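Kinder halts break room robot after gripper fault

Friday, September 11, 2020

Kinder has stopped work with a counter-tending robot arm at its Jidby office after the gripper failed to release on command. No one was hurt.

The arm, which restocks and tidies the staff coffee counter, closed on a mug on its second run of the morning and kept squeezing for 12 seconds after the open command was sent. The mug broke. Operator Deirdre Gilmartin pressed the emergency stop.
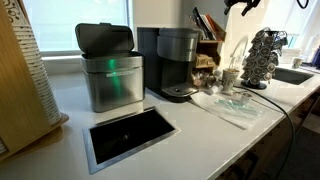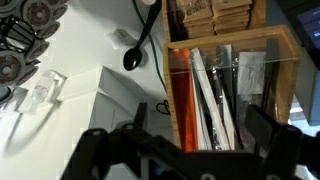 Engineers at Flitari, which supplied the control software, traced the fault to a lost signal between the wrist and the controller. Safety lead Arvo Saarinen said the arm should have opened by itself after 300 milliseconds without a signal, but that setting had been switched off in February. He has also asked for loose cables to be cleared from the counter, including the black one by the pod carousel, before the arm is powered up again.

Kinder will run 700 test grips with the setting back on. Staff can use the coffee maker in the meantime.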